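How Does a Robot Know It's Holding a Bag of Chips?

Hi again! Last time I promised I'd tell you about the part of a robot you can't poke with your finger – the software. I write software for a living, and my favorite kind is the kind that helps a robot pick things up.

Try something first. Grab a bag of chips off a table. Easy, right? You probably did it while thinking about something else (chips, I hope). But your eyes and your brain did a big pile of work in that one second. A robot's program has to do all of that too, in steps.

Step one is called perception, and it means working out what's there. A camera gives the program a grid of tiny colored dots called pixels. The program has to decide which dots are "bag" and which dots are "blanket." Snack bags are tricky! They crinkle and they shine, and they change shape every time you squeeze them. A wooden block never does that to you.

Step two is planning. Where should the fingers go? Which way should they come in so they don't knock over the box behind?

Step three is control, my favorite. The program closes the fingers a little bit, checks, closes them a little more, and checks again. Our test program at Mevitz checks 200 times every second. Squeeze too softly and the bag slides out. Squeeze too hard and you've got crumbs.

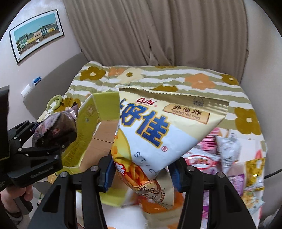

Two hand-held grippers, one with a bag of Oishi snacks and one with a wrapped treat.

So how does the program learn all this? Mostly by copying people. Somebody holds a gripper by its handle and picks things up with it, and a camera on the gripper records what happens. My friend Nandini Chettiar and I used 867 recordings to teach our program, which we named Lightfoot. Each one is a short lesson that says, "When things look like this, move like that."

We threw some of our first lessons away in May. Georges Issa had spotted that we always came at the bag from the left, so poor Lightfoot thought left was the only way to do it! We made new ones from every side we could think of, and then it got much less stubborn.

Here's a game to play at home. One person is the robot and shuts their eyes. The other is the software and can only say things like "left a bit," "down," "close," and "stop." Try to pick up a sock, then a spoon, then a bag of something crunchy. Write down which words you needed most. When my niece and I played, we needed "stop" so often that we both got the giggles.

Next time: what a robot does when it drops something!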